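Print this page
E-mail this page

Call for participants: household battery dispatch trial, Plallora district

Posted June 2, 2023

Vumia is recruiting households for a field trial of coordinated home battery dispatch on the Plallora distribution network. The trial tests whether batteries already installed in homes can reduce the evening peak on two feeders without lowering the backup reserve that owners have set for themselves. We have 147 places. Installation visits start in July.

Background

The Plallora substation supplies 719 residential meters. On hot evenings the load on both feeders rises quickly after rooftop solar output falls, and the transformer runs close to its rating until late evening. The usual remedy is a larger transformer. Vumia has been asked to measure how much of that peak can be met from storage on the customer side of the meter, and how repeatable the result is from one evening to the next.

Earlier desk studies used modeled load profiles. Modeled profiles smooth out the short, steep changes caused by air conditioners and electric ovens, and those changes are what the dispatch software has to follow. For this reason the trial needs measured data from occupied homes with ordinary habits. Participants should not change the way they use electricity.

What the trial involves

A Volero gateway is fitted next to your main panel. It reads the household meter and the battery inverter, and it passes charge and discharge instructions from the dispatch server to the inverter. The gateway has its own cellular connection and does not use your home internet service.

The trial has 3 stages. In the first, the gateway only records. In the second, the battery is discharged on selected evenings according to a fixed schedule. In the third, the schedule is replaced by instructions calculated from the load on the feeder at that moment. You will be told when your home moves from one stage to the next.

Your reserve setting is treated as a hard limit. If you have told your battery to keep 40 percent for outages, no instruction will take it below 40 percent. If the gateway loses contact with the server, the inverter goes back to its normal settings after a short delay – this happens locally and needs no action from you.

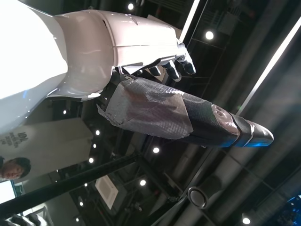
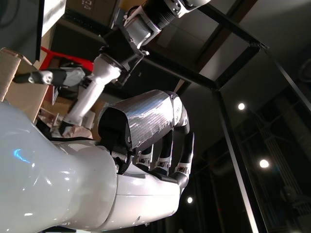
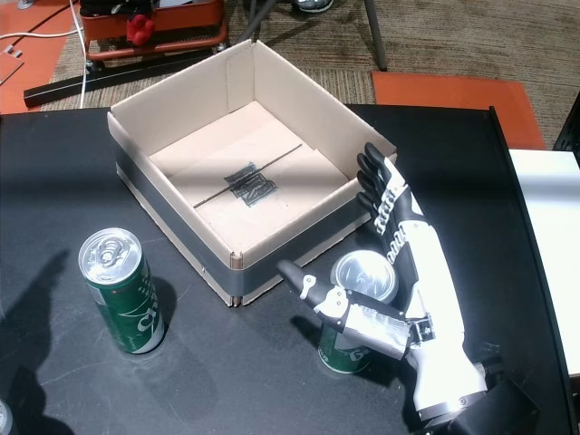 Who can take part

You can apply if all of the following are true:

- Your home is supplied from the Plallora substation. The feeder code is printed on your electric bill next to the meter number and begins with PL.
- You own the home, or you have written permission from the owner to have equipment fitted at the panel.
- You have a working home battery with a usable capacity of at least 5 kWh.
- Your inverter accepts external control over a wired connection. Most inverters with a labeled data port do. If you are unsure, send us the model number and we will check.
- You expect to live at the address until the end of the third stage.

Rooftop solar is not required. Homes with a battery and no solar are of particular interest, as few of them appear in published data.

We cannot accept homes with a standby generator wired through the same transfer switch as the battery. We also cannot accept homes where anyone depends on powered medical equipment. This second condition has no exceptions, whatever reserve level is set.

Site visits

There are 2 visits. At the first, a licensed electrician from our contractor, Juhl, inspects the panel, fits the gateway and tests communication with the inverter. The power will be off for part of this visit. An adult must be at home throughout, and the area in front of the panel must be clear. At the second visit, after the trial ends, the gateway is removed and the panel is returned to its earlier condition. You may ask for removal sooner.

If the inspection finds a fault in existing wiring, Juhl will give you a written note describing it. Repairs are not part of the trial. A home with an open fault can rejoin once the fault has been corrected, provided a place is still available.

Payment

Participants receive a fixed monthly credit for each month in which the gateway is connected, including the recording stage. A second payment is made for each kilowatt-hour discharged on instruction. This rate is set above the highest retail rate in the district, so that energy taken from the battery and bought back later does not leave the household out of pocket. Both rates are stated in the participant agreement. Read it before you sign.

Additional battery cycling is limited under the agreement. The number of full-cycle equivalents caused by the trial is logged for each home, and dispatch stops when the limit is reached. The monthly credit continues. Check with your battery supplier whether external control affects your warranty – we can provide a technical statement for this purpose, but we cannot answer on the supplier's behalf.

Data

The gateway records real power, voltage and battery state of charge. It does not identify individual appliances. Records are stored under a site number, and the list linking site numbers to addresses is held separately. Published results will show feeder totals and grouped household data only. On withdrawal, you may have your records deleted, except where they have already been included in a feeder total.

How to apply

Request the application form by e-mail using the link on this page, or pick up a paper copy at the Vumia front desk. Please have the following ready:

- a recent electric bill showing the feeder code
- battery and inverter model numbers
- one photo of the main panel with the door open
- your current reserve setting

Applications are reviewed in the order received, subject to a balance between the two feeders. If one feeder fills first, further applicants on that feeder go on a waiting list. Applicants who are not offered a place will be told so in writing, and their forms will be destroyed when the third stage begins.

You may withdraw at any time without giving a reason. Credits earned up to the date of withdrawal will be paid.

Print this page
E-mail this page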